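ok I finally finished reading up on where ketchup comes from and I have to share, because it is so much weirder and better than I expected. Thread!

1/ It did not start with tomatoes. The word most likely traces back to a fermented fish sauce from the southern coast of China, and sailors and traders carried it all over Southeast Asia. Thin, brown, salty. Closer to what you'd splash in a noodle soup than what you'd put on fries.

2/ British cooks got a taste for it in the 1700s and tried to copy it at home with whatever they had. Oysters! Walnuts! Mushrooms! Mushroom ketchup was the big one, and you can still buy it.

3/ I made a batch in September. You salt the mushrooms, leave them overnight, squeeze out the liquid and simmer it with mace and cloves. I got 2 tiny jars out of a whole mountain of mushrooms and I would do it again tomorrow. It's SO good in gravy.

4/ Tomatoes show up in the early 1800s, in American recipes. Those early ones were often thin and pretty spicy, and some had no sugar at all. The thick sweet stuff came later, with more vinegar and a lot more sugar – both of which help it keep.

5/ Also, the thickness thing is real physics. Ketchup is shear-thinning, so it sits there like a solid until you give it a good shake and then it runs all at once. My whole childhood explained in one sentence.

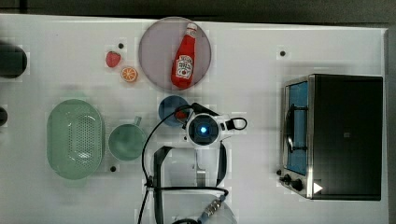

tonight's main course, ketchup on a plate

7/ Next up is banana ketchup, from the Philippines. It took off around World War II when tomatoes were hard to get and bananas were everywhere. I found a bottle at Pamow, the little grocery near us, and it's sweet and a bit fruity and wonderful on fried eggs.

8/ If your family has an old ketchup recipe, any kind, please send it my way. Plum, grape, cranberry, I want them all. I have 12 empty jars and a free afternoon.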